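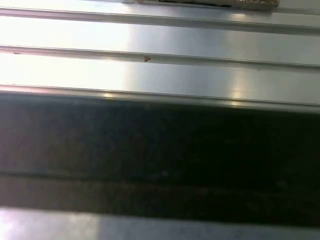
The Accordion in the Back Seat

I left an accordion in a cab in February. I know how that sounds. An accordion is a big, heavy thing in a big, heavy case, and you'd think a person would feel its absence the second they stood up on the sidewalk. But I'd had a long evening playing a cousin's retirement party, my phone was ringing, it was sleeting, and I got out on the curb side with my purse, my umbrella and half a sheet cake, and I waved the driver off with the hand that was holding the cake.

I made it to the kitchen before I screamed.

It was a Jalletti, a red one, and it had been my aunt's. I'm not a great player (ask anyone at that party) but I'd had it since I was nineteen and I'd carried it through four apartments and one flood. So I did what everybody does. I called the number on the receipt, got a recording, called again, got the same recording, and then sat on the floor and ate cake.

I got it back, so you can relax. It took nine days, and along the way I learned there's a whole world of people in Dirnley who spend their working lives matching strangers with the stuff they've left in the back seats of cars. I kept thinking about them afterward, and this fall I asked if I could hang around for a while.

The first person I went to see was Kipchumba Wanyama, who found my accordion. He's driven for Khaemba Cabs for sixteen years, mostly nights, and he didn't notice it either! It had slid over behind his seat. He drove it to the airport and back, and then out to the county line with a man who, he told me, rested his feet on it the entire way.

"He thought it was part of the car," Kipchumba said.

Under the city's rules a cab driver has to turn in anything found in the vehicle by the end of the shift. If it's a passport, a medicine or a weapon, it goes straight to the police. Everything else goes to the company, and the company has to hold it for sixty days. Kipchumba knows the rule by heart, and he also knows every way it gets complicated. He has had riders accuse him of keeping a wallet that was in their other coat. He once had a woman call the cops on him over a missing earring, and two officers took the back seat out in a gas station parking lot while his meter was off and his next fare found another ride. The earring was in her scarf. She called the company to say so the following week, and he never heard from her directly.

"You want to be sorry, be sorry to me," he said, and then he laughed and offered me half of his sandwich. 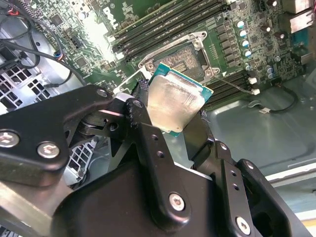
Dirnley Quarterly | City Life Desk

The Khaemba lost property room is behind dispatch, up a flight of stairs that smells like floor wax. Nelly Villanueva runs it. She has a counter, a bell she hates, and shelves that go up higher than she can reach, so the things at the top are the things nobody has ever come back for. Last year she logged 3,643 items. I asked what most of them were and she said "phones, phones, keys, phones," without looking up from the keyboard.

The phones are easy. They ring. Nelly keeps a drawer of chargers of every age and kind, and she plugs in whatever comes through the door and waits for somebody's mother to call. Keys are the worst, because there's nothing on them to go by, and people don't like to describe their keys over the phone. They say "regular keys." She had more than 600 sets that nobody claimed by the time the sixty days ran out, and she can't sell them or donate them, so they go to a scrap dealer in a bucket.

I spent three afternoons behind that counter. A boy came for a retainer. A very elegant man in a camel coat came for a single roller skate and wouldn't discuss it. A couple who had obviously been fighting in the car on the way over came for a stroller, and by the time Nelly had carried it down they'd made up, and she made them both sign for it.

Then there was the lady who wanted a wedding cake topper and was sure, dead sure, that it had been stolen. She had already filed a report. Nelly found it in a grocery bag with a receipt and a lemon, logged two hours after the ride, with the driver's initials next to it. I was kind of hoping for a scene. There wasn't one. The lady looked at the log, said "Well, I feel like a heel," and asked for the driver's name so she could write to him. I thought about Kipchumba and his earring.

I should say that claims like hers aren't always wrong. Things do get taken, by drivers now and then and much more often by whoever gets in next. Wycliffe Tanui handles property complaints for the Dirnley police, and he was patient with me about it. His view is that the next passenger is the blind spot in the entire system. A driver has a badge and a photo on the dash, and a company has an address. The guy who climbs in outside a bar at 1 a.m. and sits down on your tablet has neither, especially if he pays cash. What he'd like people to do is call the cab company first, within the hour if they can, and have the ride time ready. And he'd like them to stop reporting a theft when what they mean is "I don't know where it is." Those are two different forms, and the wrong one puts a driver's name in a file.

With the app services it's another story. I took a bunch of Uvo rides for this piece and talked to one of their drivers, Upendo Koech, who works out of the north side. There's no room with a counter. You tap a button, the app connects you to your driver, and the two of you work it out between you. Upendo is out of pocket for gas and time until the return fee shows up, and sometimes it doesn't cover the trip. She keeps a tote bag in her hall closet for the things she's still waiting on. She once drove 200 miles round trip to give back an insulin pump, on her own dime, and she shrugged about it when I made a fuss.

"What was I going to do, mail it?"

She'd love a city drop-off point, some place open late where any driver could hand something over and get a receipt. The receipt is the part she cares about. If a rider says she kept the necklace, she has nothing to show but her word, and her account can be frozen while somebody far away thinks it over.

That idea has come up at city hall. Annelies Gisler, who sits on the transportation board, put it on the agenda for November 3, 2022, along with a proposal to bring the app cars under the same sixty-day rule as the cabs. She told me she expects an argument over who pays for the shelves. 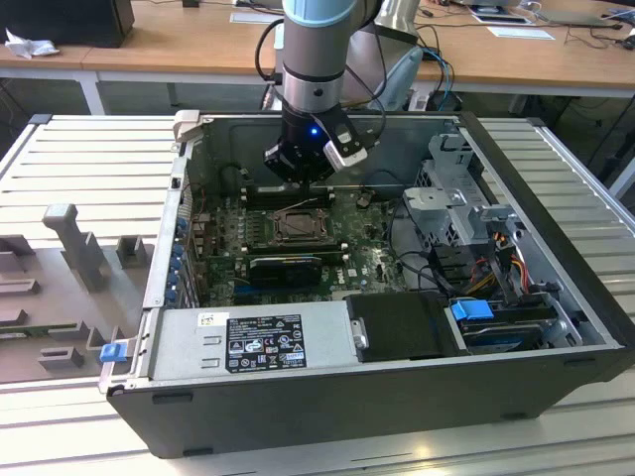
She has her own reasons for pushing it, by the way. She left her father's ashes in a cab on the way to the cemetery — she told me this over coffee, perfectly calmly — and the driver turned around on the bridge and beat her to the gate. She doesn't bring it up at meetings. She said I could print it if I also printed that the driver refused a tip.

As for me, it was Nelly who finally called. My first two messages had gone to the billing line, which I'd gotten off the receipt, and billing and lost property don't talk to each other much. She'd had the accordion on a low shelf the whole time with a tag on the handle that said MUSIC, HEAVY. She asked me to prove it was mine. I didn't have a serial number or a photo or any of the other things she now tells me everybody should have, so I told her the low C sticks and there's a grocery list from my aunt taped inside the lid.

She opened the case and read it to me over the phone. Eggs, onions, stamps, something for Ray's cough.

I've started looking back at the seat when I get out. I've also stuck my name and number inside the case, next to the list. If you've lost something in a Khaemba car, the lost property counter is open noon to eight, up the back stairs, and please don't ring the bell.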